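Two Hours Among the Humbugs

The Danzer sweet works at Clalar opens its doors once a year, in August, and I went along with 700 other people who like sugar and don't mind hairnets. We were let in 20 at a time. The boiling room smelled of mint and hot pennies. 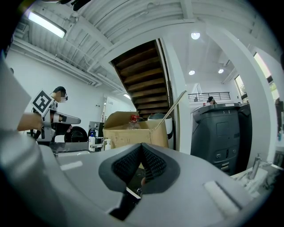 White bottle with a dark cap, on the grey counter.

Our guide was proud of the Werkimura, a pulling machine that stretches toffee until it turns pale and gives up. It makes 3137 humbugs an hour, a figure we heard in three separate rooms.

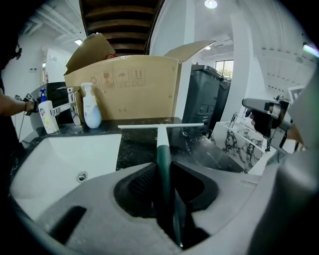
The tasting was less generous. We got 2 sweets each, one of them the new Wura, a liquorice and ginger chew – bold on the tongue, bolder on the fillings. I asked for a second and was shown the way to the shop.

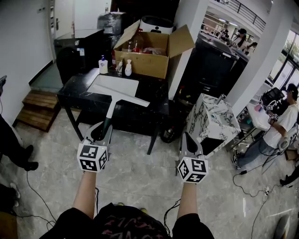

The shop takes cards. I spent far more than I meant to on misshapes, which taste the same and cost nearly as much, and ate most of them on the bus home.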